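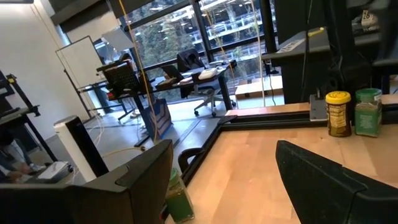 Photo: Welturley Automation Support, Cell Maintenance Series

Inspecting and Replacing Gripper Fingers on the Small-Jar Handling Cell

Document last revised: December 2023
Applies to: table-mounted handling cells using the Prundden two-finger gripper

Purpose

This page sets out the procedure for inspecting, cleaning and replacing the finger pair on a table-mounted handling cell. The work is within the scope of any operator who has completed basic cell training. Repairs to the gripper body, the wrist joint or the arm are outside its scope and must be referred to the Welturley service desk.

The wrist camera is the main inspection tool in the first part of the procedure. A correctly set camera shows both fingers entering from the lower edge of the view, one from each corner, with the work surface visible in the space between them. The spice jars used for grip trials are small and upright, and a finger that sits even slightly out of line will tip them before it closes on them.

Before you begin

Inspection is due every 1,000 grip cycles. Replacement is due at 2,000 cycles, or sooner if the inspection finds wear. The count is shown on the Lisum controller under Tool Status and is not reset by a power interruption.

You will need:
Hex key set supplied with the gripper
Replacement finger pair, part 778
Lint-free cloth and mild cleaning solution
Torque driver
Cell logbook

Fingers are supplied and fitted in pairs. Do not fit one new finger alongside one worn finger, even where the wear appears to be on one side only.

Step 1. Bring the cell to a safe state

Finish or cancel the current task. Move the arm to its service position from the controller, then switch to manual mode and press the emergency stop. Attach your lockout tag. Any person working at a neighboring desk should be told that the cell is being serviced.

Objects used in trials may remain at the rear of the tabletop if they are clear of the gripper. Glass jars nearer the front should be moved before any tool is brought to the table.

Step 2. Inspect through the wrist camera

Open the live view on the controller. The camera remains powered while the emergency stop is engaged. Check that the fingers are level with one another and that the seam along the upper surface of each finger is closed along its full length. An open seam indicates that the cover has lifted, and the pair must be replaced regardless of the cycle count.

Matte black fingers show scratches poorly under window light. If the cell stands near large windows, lower the shades or use a hand lamp before judging the surface. A pale mark that moves when the lamp moves is a reflection and need not be recorded.

Step 3. Clean and inspect by hand

Dampen the cloth and wipe each finger from the base toward the tip. Do not spray solution directly onto the gripper. Powder from spices and other dry goods collects at the seams and should be lifted out with a dry corner of the cloth — compressed air drives it further in.

Run a fingertip along the gripping face. Record any ridge, flat spot or tacky area in the logbook. If the faces are sound and replacement is not yet due, go to Step 5.

Step 4. Replace the finger pair

Support the left finger with one hand and remove its two mounting screws. Withdraw the finger straight along its axis. Repeat on the right. Wipe the mounting faces.

Fit the new fingers in the same order. Left and right are stamped on the inside of the base and are not interchangeable. Start all screws by hand, then tighten them evenly with the torque driver to the value printed on the parts bag. A finger that rocks after tightening has been seated on debris and should be taken off and fitted again.

Step 5. Check the cables and the table

Follow each arm cable from the base to the first joint and confirm that it lies free of the table edge. Cables crossing the floor near the cell should be kept out of the walking route to the controller. Check the brackets and the rail that borders the work surface for loose fasteners.

Step 6. Restore and verify

Remove the lockout tag and release the emergency stop. In manual mode, open and close the gripper 3 times at low speed with nothing between the fingers. The tips should meet evenly. If they do not, run Finger Alignment from the Tool menu and repeat the check.

Place one closed jar on the table and run the standard lift at reduced speed. Tall lids and square bodies are gripped below the shoulder. Return to automatic mode once the lift is complete and the jar has been set down upright.

Records

Enter the cycle count, the finger condition and your initials in the logbook. After a replacement, reset the finger counter under Tool Status. Worn pairs are returned to the service desk in the bag supplied. Logbooks are collected each February by Grímsdóttir, the service contractor, and a blank copy is issued at the same visit.

Related pages: Wrist Camera Focus and Exposure; Referring a Gripper Fault; Ordering Parts for Prundden Grippers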